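Visita a las instalaciones de Skuline en Ratonley: mobiliario, textiles y puestos de trabajo

La visita empezó a las 10 en la recepción de la nave principal. Nos recibió Soudabeh Mousavi, responsable de espacios, que entregó a cada asistente un plano de la planta baja y una ficha de acabados. La superficie visitable es de 713 metros cuadrados, repartidos en 2 alas comunicadas por un pasillo de carga. El ala norte alberga el almacén de tableros y la sección de corte; el ala sur, los puestos de mesa y las salas cerradas con cortina.

En el almacén se guardan los tableros en posición horizontal, separados por listones. Skuline trabaja con un tono miel para casi todas las mesas y reserva los tonos oscuros para estanterías. La ficha indica un lote mínimo de 1,000 piezas para los herrajes, que llegan de Gornmont en cajas precintadas. Pregunté por el aceite de acabado y la respuesta fue escueta: dos manos, lijado intermedio y una noche de reposo.

El ala sur me interesaba más. Los puestos se separan con tela negra, colgada por encima de la altura de la mesa, de modo que cierra el fondo y los dos laterales. La solución es barata y se desmonta con facilidad, aunque la tela marca los pliegues. Sobre el fondo negro, las letras de espuma en colores claros se leen bien: «Fast» en la fila de arriba y «UMI» en la de abajo, con la «M» azul como pieza de mayor tamaño. 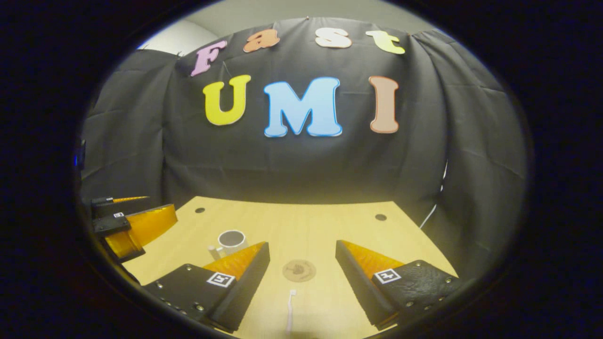
En cuanto a la mesa, la veta es fina y el tablero tiene dos orificios redondos pequeños cerca del borde posterior. En mi taller los usaríamos como pasacables, con una tapa a ras. El tono claro de la madera contrasta mucho con la cortina — quizá demasiado para quien pase allí la jornada completa — y yo probaría un gris medio en los laterales.

Después pasamos a la sala Tautahi, dedicada a muestras de tejido. Hay algodón, lana y varias mezclas sintéticas, cada una con su etiqueta de gramaje y su certificado de reacción al fuego. Mousavi recomendó las mezclas para cortinas fijas y el algodón para las que se lavan a menudo. No se facilitaron precios.

La visita terminó en el muelle de carga. La próxima está prevista para March según el programa en inglés que nos dieron; la inscripción se hace por correo y conviene llevar calzado cerrado.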